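Automated Assembly 2
Handout for Lab 4: Caring for the Gripper on the Dulteo Cell
Lab date: 30th October. Bring safety glasses and your own notebook.

Last time we got the arm moving and everybody wanted to go straight to picking up parts. Today you get to! But first we take the gripper apart, because a surprising amount of what goes wrong in a cell like ours starts in the last few inches of the machine, and once you've felt a worn finger joint with your own hands you'll spot the next one in seconds.

What the Dulteo cell does

The cell puts parts into desktop computers and takes them out again. The parts wait on a fixture board with molded holders, the chassis sits open in front of it, and the arm moves between the two. It runs the same routine many times a day, which makes it a great teacher. The counter read 2,795 cycles when we closed the log in February, and every one of those cycles opened and closed the same pair of fingers.

Before you touch anything

Run the arm to the service position from the pendant. Turn the key to OFF, take the key out, and hang your group's tag on the panel. Bleed off nothing and unplug nothing yet: the fingers on this gripper are electric, and the controller wants to park them itself. Wait for the amber lamp to go out. If it's still lit after 60 seconds, come get the instructor.

Part A. Checking the fingers

Hold one fingertip between your thumb and first finger and rock it gently, toward you and away from you. Then side to side. You want a firm stop in both directions with no click. A click means play in a joint, and play at the joint gets bigger by the time it reaches the tip (this is lever math from week 3, and it's so satisfying to see it in real metal).

Now look at the bolts on the linkages. Each should have an unbroken paint line running from the head onto the link. If a line is broken, the bolt has turned. Write down which one. Don't tighten it until you've finished looking at the others, or you'll lose track of what you found.

Wipe the gripping faces with the lint-free cloth and a little alcohol. Dust on the faces is the number one cause of parts slipping in our log, ahead of bad programs and way ahead of bad parts. Let the faces dry before you close them.

Part B. Setting the grip

Put the key back, wake the controller, and open the Juststead screen. Choose Grip, then Thin Part. Our starting value for thin boards is 73 on the force slider. Close on the dummy board and tug upward with the spring scale. Lower the value in steps of 2 until the board just begins to slide, then go back up two steps. That's your number. Record it!

Groups always ask why we don't crank it all the way up. Try squeezing a playing card by its edges and you'll see: it bows. A bowed board won't line up with a straight slot.

Part C. Checking the approach

Load the Qaisi program and step through it at the slowest speed with one hand on the enable switch. Stop above the chassis before the first downward move. Take your time here, it's my favorite part of the whole lab.

Look from the front and then from the side. Is the board parallel to its slot from both views? Do the fingers have room on both sides all the way down? Where are the cables? Sketch both views in your notebook and mark the closest thing to each finger.

If the board leans, adjust the wrist angle first and the finger position second. Doing it the other way around works too, but you'll be there until dinner.

Hand in

One page per group: the bolt check, your force value, your two sketches, and one change you'd make to the Stollow maintenance sheet. Good suggestions from past groups are already on it. 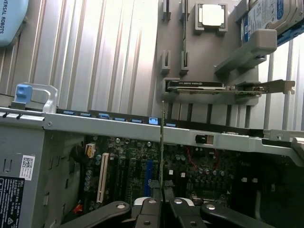
Clearance is what your sketches need to show, so draw the obstacles before you draw the pretty stuff. A board held on edge needs a clear path down, and so do the two black fingers that hold it. Mark the silver crossbar that spans the chassis, which the upright board passes in front of, and put in the white and blue expansion slots so that you have something to compare the board's angle with. The thin red wires looping across the right side of the motherboard belong in your drawing as well. Add an arrow for every direction in which the wrist can still turn without bringing a finger closer to metal, and have your lab partner check the arrows before the first downward step.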